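Chapter 3
Rules for Soft Things

Most standards for robots that handle objects were written with hard objects in mind. A gearbox keeps its shape while you write the clause about it. Clothing does no such thing, and the early drafters at Flendasmont dealt with the problem by leaving it to an annex, which for several years consisted of a heading.

This chapter looks at what good practice has put under that heading. We begin with grip force, move on to pinch points and the spacing between fingers, and finish with record keeping, a subject readers may skip once and regret at the audit. The Gurnia code and the Amaral guidelines are compared throughout. They agree on nearly everything except the meaning of the word "garment".

You will need the load tables from Chapter 2. Have a pencil ready as well, for the margins.

3.1 Before the fingers close

A written handling rule should say what the gripper may touch, where it may touch it and what state it must be in on approach. The Tuseo checklist puts the last of these first: fingers open, pads empty, gap clear. Only then does it turn to the item, and here the drafting gets harder. A black-and-white jacket lying partly crumpled on a bed offers ribbed cuffs, plain panels and a printed logo, and a rule that says "grasp at the edge" has not told anyone which edge. Exercise 1 asks you to rewrite that rule in two sentences.
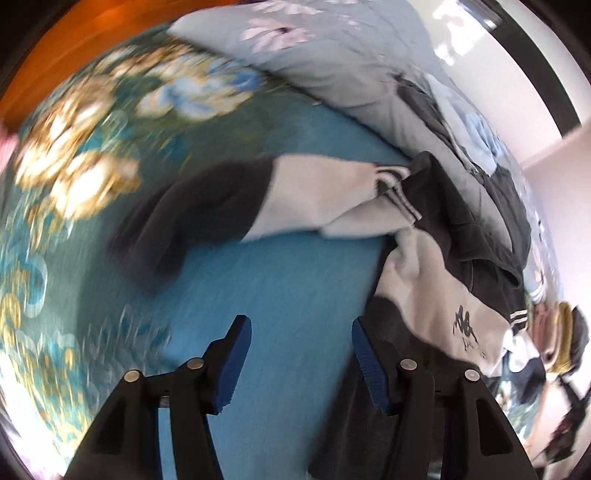
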